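### 4.2 Collecting the hand demonstrations

So, on to the part I had the most fun with. Once we'd given up on the joystick rig (see 4.1, and my apologies to Rigoberto, who spent most of October tuning it), I wanted a way of showing a task that felt like doing the task. We went with a pair of hand-held grippers, one per hand, and I recorded 799 demonstrations with them, split between me, Yurani Ñahui and Eusebio Villca. I did the largest share and my thumbs can prove it!

The three of us don't move alike at all. Yurani is quick and a little rough, Eusebio lines everything up before he closes on it, and I tend to hover. I went back and forth on whether to give everyone a script, and in the end I only fixed the start: both grippers low and at the sides, fingers a bit open, then go. After that you could approach however you liked. I think the variety helped (Table 3 has the per-person results), though Amparo Correa still thinks I should have trained a separate policy for each of us, and she may be right about the slow phases.

We kept the remote-control recordings too, as a baseline. Same objects, same table, but the person sits at the Cilteck console and drives the arms from a screen. It's a nice console. It's also really hard to pick up something soft through it, and you can see people stop and start, stop and start, all the way down to the object. I trimmed pauses longer than 2 seconds from both sets so the comparison would be fair, and I'm still not sure that's the right cutoff.

Objects came in 13 kinds, from stiff to very squashy. The round ones sitting in a container were the ones I cared about most, because you have to get the fingers between the ball and the wall without dragging the whole container along. Figure 5 shows the two-handed setup for one of them.
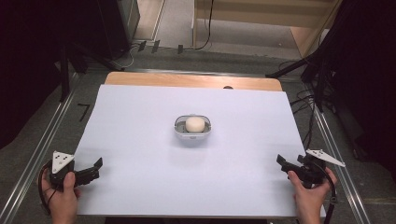
**Figure 5.** Two hand-held grippers on either side of a container holding a round, cream-colored ball.

I'd assumed one hand would hold the container still and the other would do the lifting, and that's how I did nearly all of mine. Eusebio went in from both sides at once and lifted with the pair, and when I trained on the mixed set, the policy picked one style or the other depending on where the container started. I hadn't planned for that and I quite like it. The trouble comes when it changes its mind halfway through a reach, and then the two arms get in each other's way. Splitting the action into shorter chunks made this worse, so I left the chunk length as it was in the Trurkau experiments.

One practical note for anybody repeating this: check the marker tracking between sessions. I lost a full afternoon of Yurani's recordings to a plate that had been put back slightly turned, and every trajectory from that side came out tilted. We now record a short calibration wave before each batch and throw the batch out if the two sides disagree.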